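Disposable lighter

A disposable lighter is a small pocket lighter sold already filled with fuel and thrown out when empty. Plastic body, metal cap over the works at one end. Also called a throwaway lighter, corner-store lighter, or in some places just a "gas". Not to be confused with refillable lighters, see Refillable types.

Contents
Construction
Colors and labels
Around the house
Makers
Disposal
See also

Construction

The body is a molded plastic tank holding butane, kept liquid by pressure. Most tanks are translucent so the fuel level can be read against the light. A divider down the middle on many models, which stiffens the walls. Above the tank sit the valve, the jet, and the striking parts, covered by a thin metal cap that also shields the flame from wind.

Two ways of lighting are common. Flint wheel: the thumb turns a rough steel wheel against a flint, sparks fall into the gas. Piezo: a button drives a small hammer onto a crystal and makes an electric spark, no flint to wear out. Piezo types usualy have a stiffer button.

Colors and labels

Sold singly from a counter tray or in mixed packs. Red, blue, green, yellow, black and purple are the usual ones, either solid or see-through. Printing goes straight on the plastic, most often a logo in white, with a barcode on a stick-on label or printed along the side. Barcodes run lengthwise on narrow bodies as there is little room the other way.
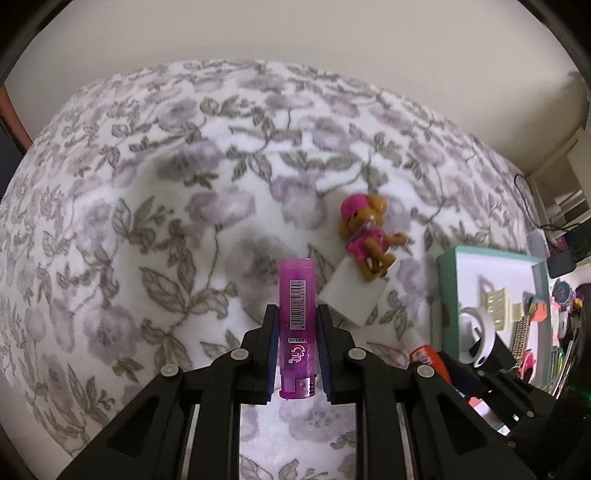

Collectors sort by body color first, then by print. Labels peel with pocket wear and a clean one is worth a bit more to them. The Fosberg list has 3,154 entries, many of them the same body with different print.

Around the house

Used for candles, gas burners, incense, grills. Easily lost in bedding, coat linings and couch cushions. Should be kept out of reach of children, away from stoves and out of parked cars in August.

Makers

Small regional brands include Merex, Zonduver and Barbier. Merex made flint models only. Barbier did both types, the piezo ones came later [citation needed].

Disposal

An empty lighter can still hold some gas. Rules differ by town; many places dont take them in curbside recycling becuase of mixed plastic and metal. Full or part-full ones often go to household hazardous waste.

See also

Butane
Ferrocerium
Match
Candle lighter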